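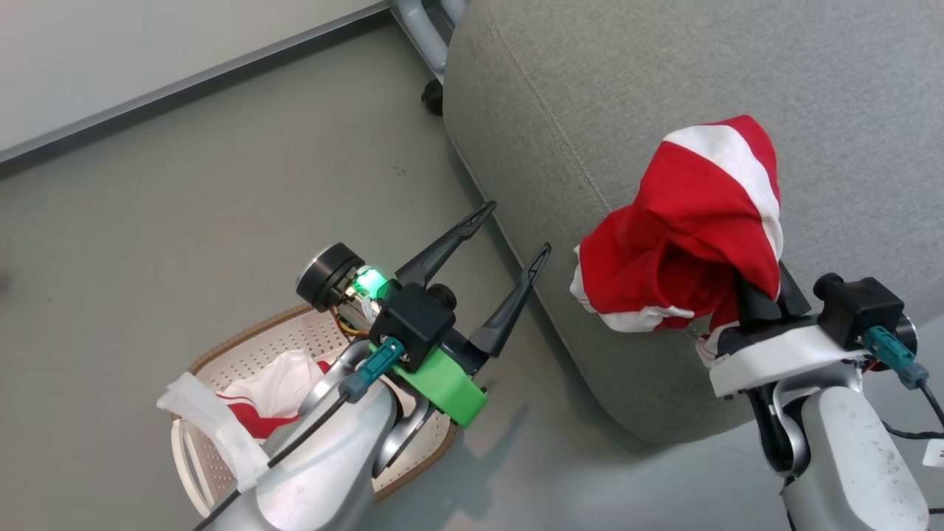

About Matier

We help people in Fenderville plan their first robot purchase — and we love this stuff! Laundry pickup with two arms is our favorite test job, and striped shirts or towels are fair game. Before you spend a dollar, we sit down for 90 minutes and work out what the arms, spare grippers, cables and repairs will cost over 2 years. Small budgets are welcome. One of our happiest plans started with $800 and a long wish list.

Related
Stomo: budgeting for spare parts
Sulemana planning sheet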